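Floscombe Produce Share mailing list
Subject: Re: Mixed bags for the December pickup
Date: December 5, 2024

Replying to the list so everyone packing at Doltwood has the same information.

An earlier message said:

> We had 179 households signed up in November and the number is now 185.
> Are we still putting everything in one clear bag, or going back to
> separate bags for the onions? A few people at the Rornlow stop said
> their tomatoes were soft by the time they got home. I don't mind
> either way, but I need to know before I order more bags. There are
> 100 left on the shelf and one box that hasn't been opened.

One bag per household, same as before. Separate bags used up too much plastic last month, and they slid around in the crates. Please order the thin clear ones again. The heavier ones from Bhatia are fine for potatoes, but they cost more and don't fold down well at the top.

The soft tomatoes came from the packing order. In November a lot of bags were filled straight from the crates as they came off the van, so the tomatoes ended up under the onions and apples. Peppers and apples go in first, then onions if we have them. Tomatoes go in last. If a bag is already full when you get to the tomatoes, take an apple out and start a second bag.

Leave the bag open until the tomatoes are in. Fold the top over once and don't knot it — people tear the knots and then everything rolls around the car.

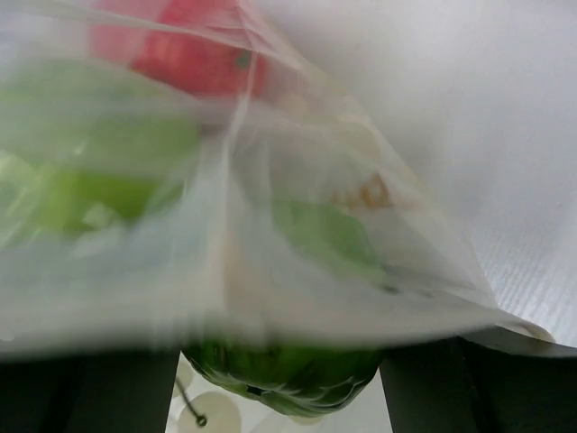
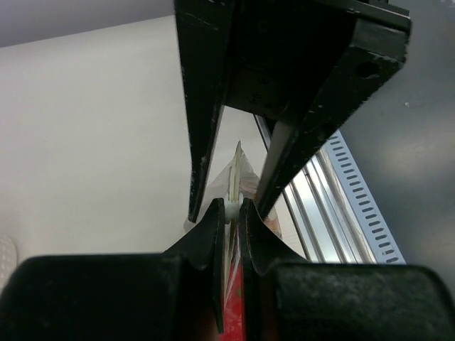
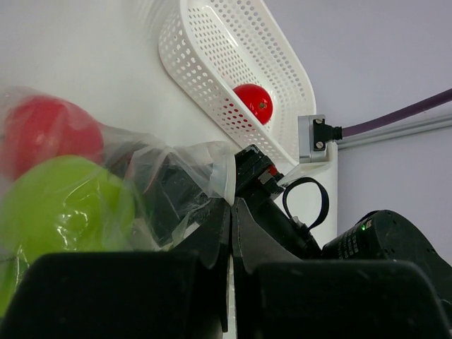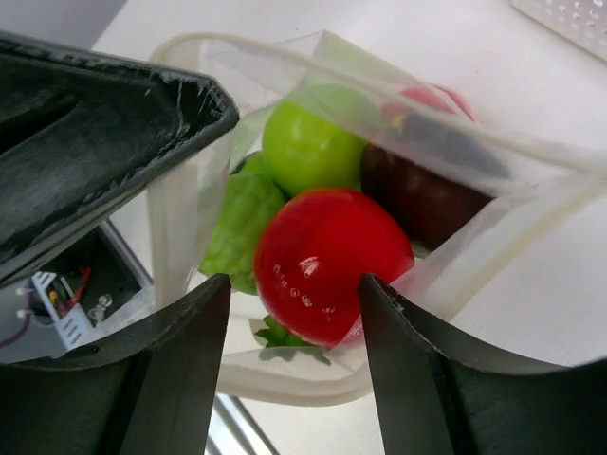
Produce and clear bags.

Does it matter if the peppers and apples are touching in the same bag?

It's fine for the trip home. Once there, people should take everything out and keep the apples in their own drawer or bowl, and leave the tomatoes on the counter until they're ripe. I'll put a line about that on the pickup sheet.

Two other things. The Rornlow crates hold up to 14 bags if they stand upright. Please don't lay a second layer across the top, even when there are only a couple left over. Use another crate and send it half full.

Anything split or badly bruised goes in the compost tub by the side door at Doltwood. Small marks around the stem are okay to pack. If you aren't sure about a tomato, put it aside for the soup table.

I still need the key to the Doltwood side door back from whoever locked up last time. Leave it in the tin on the shelf with the bags.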